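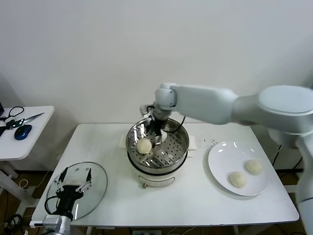
Steamed bun on the perforated tray, electric steamer

Lists > Lercombe Bakers > Archive > Message 3844

Subject: Re: dough goes slack overnight

Quick one before I have to run. Still on my first coffee so forgive spelling.

On Tuesday a member wrote:
> Third batch in a row that went slack in the fridge. Bason
> all purpose, dry yeast, bit of sugar, in at 9 pm, out at
> breakfast. Smells sour, sticks to everything, won't hold a
> ball. Is it the flour? Should I be kneading longer? Same
> recipe was fine in November.

Don't think it's kneading. Fine in November, slack now, same recipe: sounds like your dough is going into the fridge too warm. Takes hours for the middle of a big lump to cool down and the yeast is working the whole time. Mine did exactly this when we moved and the kitchen was hotter.

What I'd try, in this order. Cold water from the tap, not lukewarm. Cut the yeast by a third. Flatten the dough before it goes in, wide shallow box, lid on. If it's still slack after all that then ok, maybe blame the flour. I had one bag of Bason that drank way less water than the one before it, had to hold back 23 grams to get the same feel. Now I always keep a little water back and add it at the end.

Sour smell on its own wouldn't bother me. Sour AND sticky, it's gone too far, make flatbread with it.

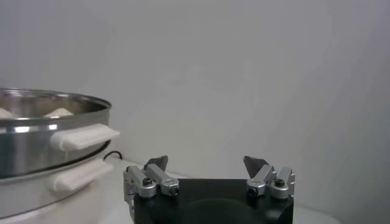
Shaping cold dough is the other half of it. Straight from the fridge it fights you, so portion it, cover, leave it 5 minutes, then round it. Pinch the seam hard and put it underneath. I get lazy with the pinching and teh tops come out uneven, like the slightly pointed one of the two in the steamer. Doesn't hurt the taste. If you bake instead, same rule, a bad seam will open in the oven.

Somebody asked off list about the Mujić rye starter. Yes still have some, can bring 3 jars to the Flastum swap. Bring your own lid, I'm out of lids.

Let us know how the cold water goes. Gotta go, bus.

Contact the list owner | © Lercombe Bakers list | Back to top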